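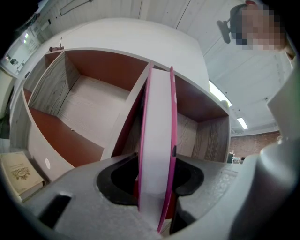
One of our readers in Gembridge wrote in after the September issue to say that she had given up on arranging books altogether, and could we please stop making her feel guilty about it. She has them two deep on every shelf, a row lying flat on top of those, and can only ever find the one she finished last week. She asked whether anyone really enjoys sorting a bookshelf or whether we all just pretend to.

Well, I can answer for myself. I love it! I would happily sort a bookshelf on my birthday. So this item is for her, and for the rest of you who wrote in with shelf troubles (there were more letters than I expected, and I have read them all, even the long one on the subject of dust jackets).

Let me start with the cube shelf, as that is what most of you seem to have. I do understand why. They are cheap, they go together in an evening, they don't care whether you put books or shoes or jam jars in them, and they look cheerful even when half the cubbies are bare. I am particularly fond of the ones that are white on the outside with a darker colour inside. A rust-brown back does wonders for books. White pages glow against it, and a loud cover, a proper magenta pink for instance, looks as if somebody chose it to go there. On a plain white back the same book can look a bit shouty.

The trouble with cubes is that they were never made with books in mind. A paperback stands in one with a great slab of air above its head, and a row that doesn't quite fill the width starts to lean, then slump, and before long you have a fan of books with their spines twisting. I have tried a good many cures for this. Metal bookends work if they are heavy, but the light ones just slide along with the books and join in the slump. A jar of buttons is better. So is a big smooth stone from the beach, if you put a bit of felt under it.

My favourite cure costs nothing. Lay a pile of books flat at one end of the cubby, biggest at the bottom, and stand the rest up against it. The flat pile is the bookend. You get to use your heaviest and least opened books (in my house that means atlases and a history of canals) and they hold everything else up beautifully. Keep the pile to six or so, otherwise you will never bother to get at the bottom one.

Now for the order. Several of you asked if you should go by author, by subject or by colour, and I know colour makes some people cross. I have done all of them at one time or another. By author was lovely for the novels and hopeless for everything else, because I can never remember who wrote the book on bread. By colour was a joy to look at and I would do it again in a spare room, where the books are mostly there to be browsed. What I do now is a muddle of my own - one cubby, one sort of book. Cooking has a cubby. Gardening has a cubby. Walks and maps share with the birds. Inside each cubby they stand in no order whatsoever, and I can still put my hand on anything, as there are only so many books it could be hiding behind.

If you are a household of more than one reader, give each person a cubby near the bottom or the middle for whatever they are reading at the moment. It keeps books off the stairs. Ours did not stay off the stairs entirely but it was a great improvement.

A word on which way round they go. There was a fashion a while back for turning books with the pages facing out, and I was very rude about it at the time. I have softened a little! The page edges of old paperbacks are a lovely thing, all those creams and tea colours, and if you have a few you know by heart it does no harm to turn them round for a change. I wouldn't do it with the recipe books. You will be there with the onions burning, pulling out one after another.

Pulling out is worth a mention too, as I had two letters on torn spines. Please don't hook a finger over the top of the spine and yank. Push the neighbours back a touch on either side, take hold of the book around its middle and draw it towards you. If you can't push the neighbours back, the row is too tight and something needs to move to another cubby. A row should be snug enough to stand up by itself and loose enough that a child can get a book out without help.

Then the sorting itself. I had a go at the whole house last winter, 200 books or thereabouts was what I had told everyone, and I will say only that I was a long way out. What I learned was to do a single cubby at a time. Empty it on to the floor or the bed, wipe it down with a cloth that is barely damp, wipe the tops of the books with a dry one, and put back only what you want. Then stop and have a cup of tea, and read a bit of whatever turned up. I found a library ticket, a pressed fern and a birthday card I had never posted. If you empty the whole unit in one go you will be stepping over piles for a fortnight, and cross with everyone.

Leave the top for something silly. It is the one bit of the unit where books tend to look like they are waiting for a bus, and a small figure or an odd little keepsake in one corner is much nicer to look at. Mine has a brass frog. Just keep to small things near the edge if you have cats.

For books you are ready to part with, the swap shelf at the Prarneck hall is running again and could do with children's books and crime in particular. Please, no encyclopaedias, however handsome. The shop on Eze Lane will take cookery and local history, and they are very good at finding homes for odd volumes.

And to our reader in Gembridge - do one cubby, the one you walk past most, and leave the others exactly as they are. Write and tell me what you found at the back of it. I'd love to print a few of these in the next issue, so the same goes for everybody else. Letters to the usual address, or drop them in the box by the door at Prarneck.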